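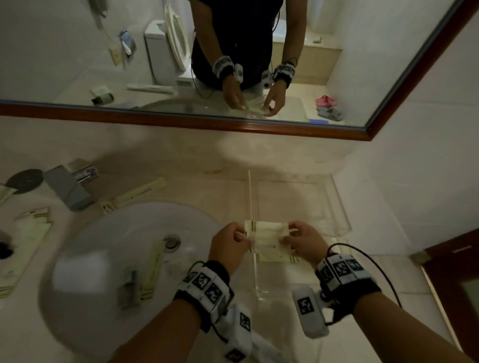
5. Recording the amenity task

This section covers the recording of hand demonstrations at a bathroom counter with the Ladefoged wrist set. It assumes that the wristbands have been paired (section 3) and that the head camera has been calibrated (section 4). The task is to move wrapped toiletries into the clear tray. The recordings are used to train the Pletodov two-arm policy.

5.1 Before you start

1. Put on a plain dark top. Patterned clothing can be mistaken for markers when it shows in the mirror.
2. Fasten one wristband on each forearm, with the tracker module below the band. Check that no square of the marker pattern is folded or hidden by a sleeve.
3. Route each cable along the forearm and leave a loop at the wrist. The loop must let the hand turn over fully without pulling on the module.
4. Stand square to the counter and look down at the tray. The tray and most of the basin should be in view on the monitor.
5. Hold both hands still over the counter until the status light turns green.

Caution: Keep the tap closed throughout the session. The modules and cable plugs are not sealed against water. Dry the basin and counter before items are placed on them.

Note: Mirrors. Each marker facing the glass may be detected twice. Set Mirror Plane to ON and click the four inner corners of the mirror in the preview. Detections inside this area are kept in the file but are not used for the wrist position. Repeat the step whenever the rig is moved to another room.

5.2 Recording an episode

1. Place the items according to the layout card. Items may lie on the counter or in the basin.
2. Say "start", or press the foot switch once.
3. Pick up one item. Long packets are held with both hands, one at each end.
4. Carry the packet to the tray at normal speed. Do not slow down for the camera.
5. Lower it into the tray and let go with both hands.
6. Continue until the layout card is complete, then press the foot switch twice.

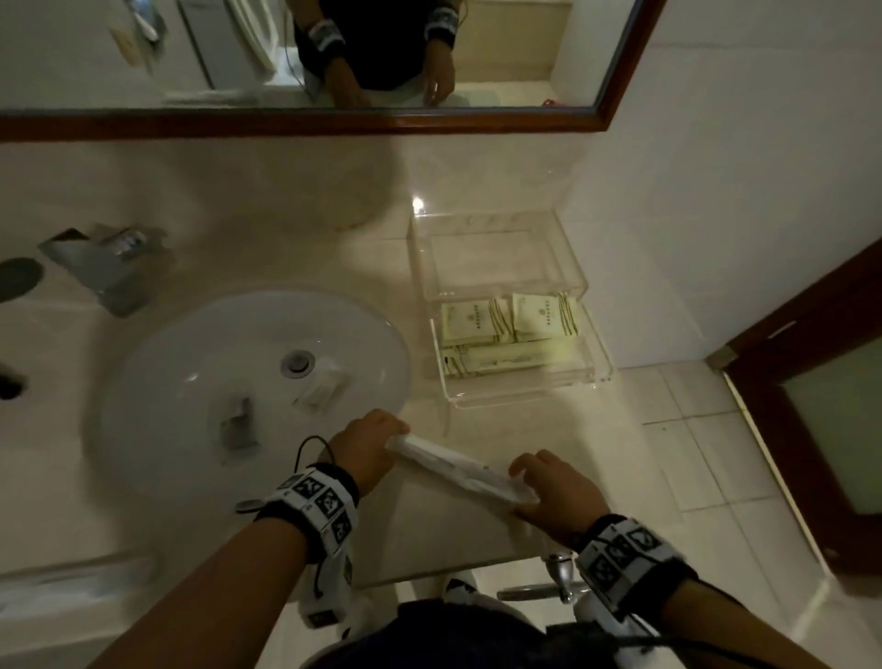 Figure 5-2. Two-handed grip on a long packet, beside the basin.

An episode is limited to 300 seconds. If the limit is reached the file is closed and marked LONG. Such files can be used, but they have to be cut by hand.

If an item is dropped, pick it up and carry on. Recoveries of this kind are wanted in the set and should be tagged DROP on the review page. Stop the episode only if a cable has caught on something or a band has turned on the wrist.

Caution: Do not pull a packet tight between the hands. Thin paper sleeves tear, and a torn packet must be replaced before the next episode.

5.3 Varying the layout

A policy trained on one layout tends to repeat the same path wherever the items are. Change the layout card after every 20 episodes. Between cards, vary the following:

- the starting place of each item
- the angle at which long packets lie
- what is already in the tray when the episode begins
- which hand makes contact first

The position of the tray is changed less often, once per room. Its walls are transparent and catch the ceiling light, so the depth estimate near the rim is poor. For this reason the last few centimetres of each placement depend mostly on the wrist data. 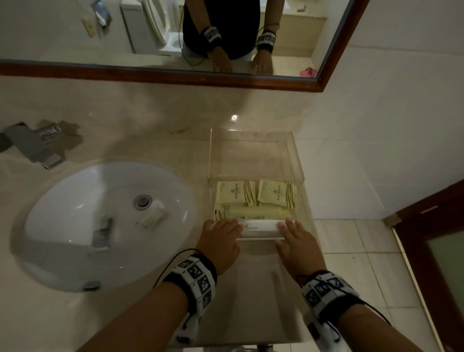
Keep the wrists low and level during that part of the movement. If the forearm is tilted too far the markers face away from the head camera, and the software fills the gap from the inertial sensor alone – this is acceptable for short gaps only. Gaps longer than 13 frames are shown in red on the timeline.

5.4 Checking the files

1. Open the review page and select the session.
2. Play each episode at double speed. Look for red gaps, missing tags and items left outside the tray.
3. Mark the episode KEEP, CUT or REJECT.
4. Enter the operator's initials and the room code.
5. Press Upload. Leave the recorder switched on until the counter reads zero.

In the Urnwood trial, 135 episodes were kept after review. Most rejected files had been lost to a band that slipped, so check band tension at every change of card.

Questions about tagging should be sent to Dagný Arnardóttir. Faulty modules go back to Dirk Van Wijk at Mukwood, with the serial number and the last log file. For storage and charging of the wrist set, see section 6.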